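Forums > Clothing & Laundry > Printed T-shirts > Question 2,234

Cracked lettering on a T-shirt — can it be saved, or do I just own a sad shirt now?

I have a black T-shirt from a Grulta concert in Finow, bought at a table by the exit for more than I'd spend on dinner. It has a big white print across the chest. I wore it constantly, washed it with everything else I own, and tumbled it on high with the towels, so yes, I know who did this.

The print started cracking in September. First a few hairlines across the middle, where it folds when I sit down. Now two of the letters look like a dry lake bed, and one corner has lifted enough that I can get a fingernail under it. I have been told to stop getting a fingernail under it.

What I've tried:
- Washing it inside out (started this well after the damage, in the spirit of apology)
- Rubbing a little hair conditioner into it, because a video told me to. It smelled wonderful for a day.
- Ignoring it

I'd like to know if the cracks can be closed up again with heat, and how to keep my other printed shirts from going the same way. I own an iron. It has been used twice, once on a tablecloth.

Posted October 25, 2024 — 3 answers

ANSWER 1 (marked helpful by 7 readers)

Sometimes, and partly. It depends on what the print is made of, so find that out before you plug anything in.

If it feels like a layer of soft rubber sitting on the cloth, it's most likely plastisol ink. That stuff softens when it gets hot, and if the cracks are thin you can often coax them into looking better. If it feels like a sheet of plastic with sharp edges, it's probably heat transfer vinyl, and your lifted corner makes me suspect this. Vinyl can be stuck back down pretty well but the cracks will stay cracks. If you can barely feel the print at all, it's water-based ink, which fades more than it cracks, and we wouldn't be talking.

For either of the first two:

Wash the shirt and let it dry completely. Conditioner under a hot iron is a smell you'll remember.

Lay it on something hard. An ironing board has too much give. I use a wooden cutting board with a pillowcase over it.

Put baking parchment over the print. Parchment, please, and not wax paper, which will leave its wax on your shirt and your iron and possibly your marriage.

Iron set to medium, no steam. Press straight down for 5 or 6 seconds, lift, move over, press again. Do not slide it. Sliding is how a straight line of lettering turns into a flag in the wind.

Let it cool all the way before you peel off the parchment. If the print tries to come up with the paper, stop, lay it back down, press once more and walk away for a while.

Check the care label for the fabric too. Cotton will put up with this. Polyester may go shiny or melt, and then you'll have a new question to post.

I did this on a shirt from the old Jinport ferry line and it went from "rag" to "vintage," which I count as a win. You can still see the cracks in strong light. I stay out of strong light.

ANSWER 2

throw it out its a tshirt

Reply from the person who asked: I appreciate your candor.

ANSWER 3

The first answer covers the rescue, so I'll take the other half, keeping the rest of your shirts alive. I worked the counter at Brzozowska Cleaners for 6 years and most of the cracked prints that came in had been killed by the dryer. People blame the washer. The washer is mostly innocent.

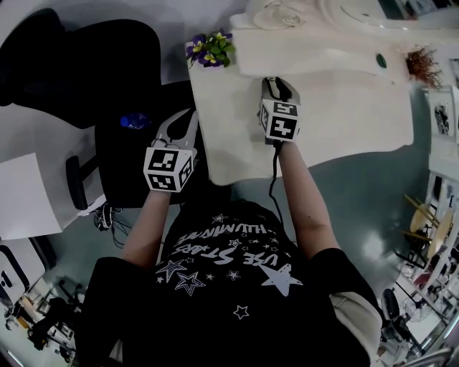 Category: Dark shirts with white prints

White stars and white lettering on black, as on that "USE STARS" / "ILLUMINATE" shirt, is about the least forgiving combination you can wear. Every crack shows the black cloth through it, and every bit of lint shows on everything else. If you own a drawer of these, and it sounds like you do, this is the routine:

Turn it inside out before it goes in the hamper. You will not remember at the machine.

Cold water, gentle cycle, with other dark things. Keep jeans out of that load, zippers especially. A zipper going around for forty minutes is a small file.

Skip the fabric softener. It builds up on the print and does nothing for you.

No bleach, not even a dab to get the white whiter. The white gets slightly whiter and the black next to it goes orange.

Hang it to dry, or lay it flat if the cloth is heavy. If you must use the dryer — and I know you must, I've read your post — use low heat and take it out a bit damp.

Fold it so the crease doesn't run through the print, or roll it. A shirt that spends months folded across the same letter will crack across that letter.

As for the loose corner, there are fabric glues that hold well enough on vinyl. Use a toothpick and much less glue than you want to. Try the iron first, though, since glue under there will make pressing it later a mess.

Reply from the person who asked: It was vinyl. Corner is down, letters still look like a lake bed, tablecloth iron performed with distinction. Moving the towels to their own load.

Related questions
- Deodorant marks on black cotton, inside and out
- Is wax paper on an iron fixable (urgent)
- Shirt collar gone wavy after one wash
- How to get a sticker's glue off a sweater
- Does vinegar do anything, or do we just like saying it

Contact | Copyright 2024 | Back to top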